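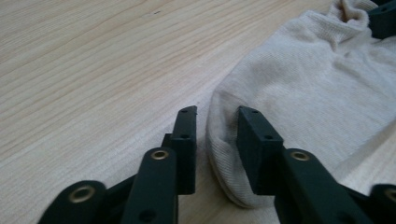
**Ticket 2787: dryer runs, clothes come out damp**
Opened May 12, 2018
Unit: Raltex vented dryer, second-floor laundry, Notmont building
Status: closed, with a note for July

Hello, and thank you for being so patient with me over the phone! I promised I would write everything down so you have it in one place, and so whoever picks this up next doesn't have to start from scratch.

**What you reported**

Towels and socks still damp after a full cycle, though the drum turns and the air feels warm. The display shows code 83 near the end and then clears itself. You had already cleaned the lint screen (bless you, most people haven't when they call us).

**What we tried**

1. Power off at the breaker, wait, power back on. The code came back on the next load.
2. Ran a timed cycle with the drum empty. No code, good heat all the way through.
3. Washed the lint screen in warm soapy water and let it dry. Dryer sheets leave a film on the mesh that you can't really see, and water was sitting on top of yours instead of running through. A little better afterward, but the thicker socks were still clammy at the toes.
4. Pulled the machine forward. The vent hose had been squashed nearly flat against the wall, and there was a good fistful of lint packed in the elbow. Cleared it, and swapped the hose for a shorter one (Pumum, part 1312).
5. Checked the outside flap. It was sticking, so I cleaned the hinge.

**Result**

Ran a mixed load on Normal. Dry in one cycle, heavy socks included, and no code.

**Still open, sort of**

The moisture sensor bars inside the drum looked dull. I wiped them with white vinegar on a soft cloth and would do that again every month or so. If code 83 comes back, please ask for the sensor kit, Chowdhury catalog number 131, and mention this ticket so you aren't charged for a second visit.

When you push the machine back, leave a hand's width behind it. I know it sticks out past the shelf and looks a bit silly, but that hose needs the room.

I've put you down for a vent check in July. Do call sooner if anything smells hot.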